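Stop Buying the Arm First

By Eldana Gebretsadik
2018-09-20

Every few weeks somebody walks into the Irkeck workshop with a box under one arm and a big grin. Inside the box is a robot arm. Servos, brackets, a bag of screws that doesn't match the parts list. They want bench space and they want it tonight.

I want them to go home and build it on a screen first. Unpopular view. Hatem Slaoui, who shares my bench and most of my solder, thinks I'm killing the fun. We've been having this fight since May and I'm writing my half down while he's out buying connectors.

My half is this. A home arm build is mostly geometry, and geometry is free to get wrong in software. In metal it costs you. I burned through 2 sets of wrist brackets on the Mok, my last arm, all because I never looked at what the wrist would be able to see once the fingers were on.

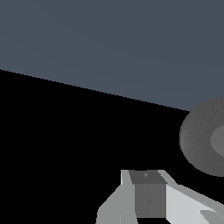
Wrist views are where hobby builds go bad. You bolt the camera wherever there's a hole, and then your own hardware eats the picture. On the Katero model I get the block between the fingers, both fingers, and a gray ring half out of view on the right. Fine, so I know that now. I know it before drilling. Moving the mount is a number in a text file, save, reload, look again. Thirty tries in an evening if you don't stop for dinner. Try that with aluminum.

Hatem says a simulated ring teaches you nothing about a real one. Real ones slip. They roll off the bench and under the drill press. True, all of it, and no argument from me on friction, which our simulator does badly and everybody else's does badly too. But I'm not asking it about friction. I'm asking where the parts end up.

He also says it looks ugly. It does! Black void, flat gray everything. I spent zero minutes on lighting and I'd tell any beginner to do teh same. Pretty renders are how a weekend disapears.
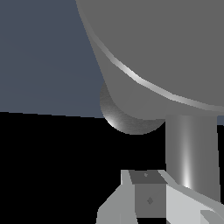

WORKSHOP / OPINION

The other thing you learn early is how much of the arm gets in its own way. Big round housing up top, the link coming straight down behind the gripper. On paper I had all that clearing nicely. Numbers in a spreadsheet always clear nicely. Then you put a viewpoint down near the wrist and go oh.

Same goes for the stuff you want the arm to work on. People model the robot for weeks and the target in ten seconds, or not at all. Model the target. Boring, yes. One lever, one body, one plate behind it, done. 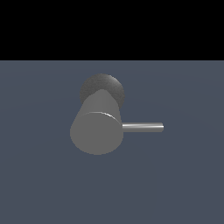
The lever fixture with nothing else on the surface.

Load it alone before you let the arm anywhere near. Which way does the lever point, how far does it stick out past the plate. My Jaten arm had a gripper too wide for half the things I wanted it to grab, and I found out after paying for it.

So a rule for the shop, if anyone's asking. Model first, box stays shut. Hatem's counter offer is that the box may be opened but not powered. I could live with that. He's back now and wants the bench.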